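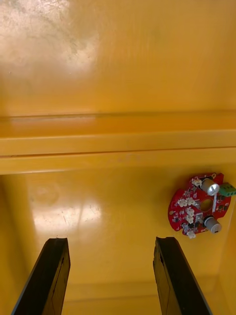 Figure 5. Red circuit board in the lower yellow container, gripper open.

Home | Set-up | Demonstrations | Service

5. Running the open day demonstration

1. Place one board in the container, connectors facing up.
2. Load the Coretti program and set the speed to 2.
3. Ask visitors to stand behind the floor line.
4. Press Start – keep one hand near the stop button.

Note: Wipe the finger tips before the first group arrives.

CAUTION: Do not reach into the container while the arm has power.

Print this page | E-mail this page

© Brornita. Back to top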